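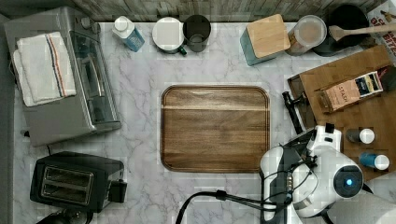

Tabla de cortar

La tabla de cortar es una superficie plana y resistente sobre la que se pican, trocean o filetean alimentos. Llevo años escribiendo entradas para esta enciclopedia doméstica y confieso que es de las que más me apetecían (¡tengo cinco en casa, y las uso todas!).

Materiales

Las de madera dura, como el nogal, el arce o el haya, son mis preferidas: cuidan el filo del cuchillo y envejecen con mucha dignidad. El bambú, que en rigor es una hierba, resulta más ligero pero también más duro para la hoja. El plástico se lleva bien con el lavavajillas, y el vidrio… bueno, el vidrio deja los cuchillos hechos una pena y encima suena fatal.

Fibra y testa

Si las fibras corren a lo largo de la tabla, hablamos de corte a la fibra, el más común y barato. Cuando los bloques se encolan de punta tenemos la tabla de testa – la del carnicero de toda la vida –, pesada y bastante más cara. La mía de testa es del taller Jasel y pagué 122 euros por ella, sin arrepentirme ni un poquito.

Bordes y surcos

Muchas llevan un reborde o un canal perimetral para retener el jugo de la carne o del tomate maduro. Para amasar me estorban, así que ahí saco siempre una lisa.

Cuidados

Se lava a mano, con agua templada y poco jabón, y se seca de pie. Nada de dejarla en remojo, que se alabea. Una vez al mes le doy aceite mineral alimentario, lo dejo toda la noche y por la mañana retiro el sobrante con un paño. Nisha Thakur, que corrigió la primera versión de este artículo, prefiere terminar con cera de abeja, y reconozco que el acabado queda precioso.

Véase también: cuchillo de cocina, tajo, aceite mineral.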